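About Zorus Bench

Zorus Bench is a small test shop for grippers. People who build or buy them send us their stuff, we try it side by side with other stuff, they get a plain report back. We started in June with one desk and two hand-held units and a lot of opinions about finger pads.

What we compare
Mostly hand-held grippers with a camera on board, plus the head cameras that go with them. Pads too – smooth ones against textured ones, soft against stiff. Arms and controllers when there's room on the schedule. No legged robots, sorry, please stop asking.

How a test goes
Same objects for every device. Same table, same lights. 50 warm-up grabs that don't count, then 500 that do. Drops get logged, slips get logged, and whoever is holding the thing says how their wrist feels. That last one matters more then you'd think. A gripper can score great and still be horrible to hold for an hour.

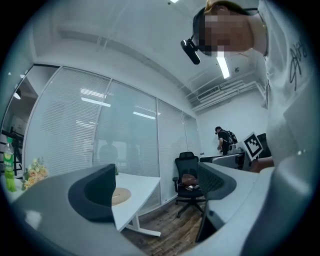
We also look at the video side. Wide lenses bend everything near the edges, so marker tracking gets checked at the center and again way out in the corners. Some setups lose the marker as soon as a hand gets close. Better to find out here than after 1000 recordings.

Current work
Pad comparison for Dramgate. Two controller boards from Nimri, still on the first round. And a long job for Lundetti – 265 objects, flat ones, round ones, a few really annoying ones. Stackable things are the hardest, you want the top one and you get the top three.

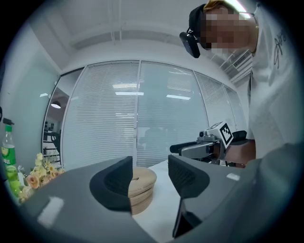

Wooden discs between the fingers, second gripper coming in from the right.

What we don't do
We don't sell grippers. No paid rankings, no badges for your web site. If your device does badly you get the same report as everybody else, and you can send a new version for a retest at half price.

Working with us
Send the device, the charger (please, the charger) and whatever manual you have, even a rough one. Reports usually take around three weeks, longer if we need to print adaptors. Use the contact form and tell us what it's supposed to pick up.

Page last updated June 29, 2024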